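Catherine McIver
Thread on learning to suture as an adult with a day job. I start the vet tech to vet school bridge at Clandon in May and people keep asking how I practice.
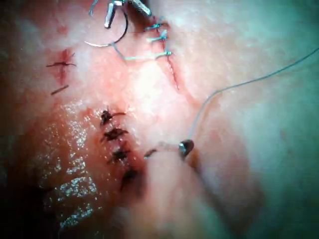 Curved needle, blue-green thread, dark stitches.

1/ Start with knots, no needle. I used a shoelace tied to a drawer handle for two weeks before I bought anything. Instrument ties first, then two-handed.

2/ Buy cheap thread in bulk. Expired packs are fine for practice. Our clinic in Sistton used to throw them out, so ask before you pay for any.

3/ Thick thread is easier to see and teaches bad tension. Go thinner as soon as you can stand it. I waited too long and had to relearn how hard to pull.

4/ Follow the curve of the needle. Turn your wrist and let it come out where it wants to. If you push straight you tear the edge. Most of my early rows looked chewed.

5/ Grab the needle a bit past the middle, toward the thread end. Never by the tip. You will dull it and then blame your hands.

6/ Practice surfaces I have used: banana peel, chicken thighs, foam, silicone pads. Chicken is the best and also the one my roommate banned. Banana peel is good for learning to be gentle.

7/ Short sessions. I do 20 minutes before work, around 6 a.m., with coffee on a different table. After that I get sloppy.

8/ Keep your bad rows. I date mine with a marker and put them in a shoebox. (Not the chicken.)

9/ Haoran Dong taught me to close my elbows in against my ribs. My hands stopped shaking the same day. I had been holding my arms out like I was driving a bus.

10/ Left hand matters. I spent all of my time on the right and my forceps hand was useless. Now I do four rows and for three of them I only think about the left.

11/ Count your needles when you sit down and when you get up. I found one in the couch with my heel.

12/ Someone asked about books. I used the Levchenko handbook from the library in Famton. The drawings are old but clear. Skip the chapter on wire for now.

Will add more when classes start. Replies are open if you have a better idea than banana peel.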